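Leave the ironing to people who like it

The laundry on the corner in Tanddale put its prices up in June. A shirt washed and pressed now costs more than I used to pay for lunch, and there is still a queue on Thursday. I don't blame the shop. Pressing a shirt well is skilled work and the people who do it should be paid for it. My complaint is with the offices that still expect the shirt.

I worked for 39 years in places that had a rule about collars. At Petitz, where I spent the longest stretch, there were about 80 of us on one floor and we met a customer perhaps twice a year. We wore pressed shirts anyway. The rule was never written down, which made it harder to argue with. New starters picked it up from the looks they got.

The usual defence is that a smart shirt shows respect. I can see that for a funeral or a day in court. I can't see it for a morning spent on the phone to a supplier in Atutthorpe who has no idea what you are wearing. Respect in that job meant ringing back when you said you would – and plenty of well-pressed men didn't.

It also costs time, and the time doesn't fall evenly. In most of the homes I knew, one person did the ironing for everybody, on a Sunday night, standing up, with the radio on. That person was seldom the one wearing the shirts.

My bus to work was the 503, and for years I could tell which firm people worked for by their creases. Now half the passengers are in jumpers. As far as I know, their firms are still trading.

I would keep one good shirt for the days that call for it. The rest can be worn as they come off the line, and any manager who minds can pay the laundry bill.

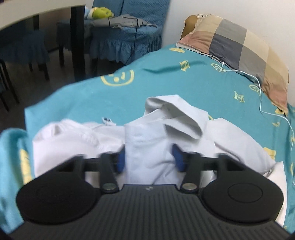 Words and photo: K. Ofori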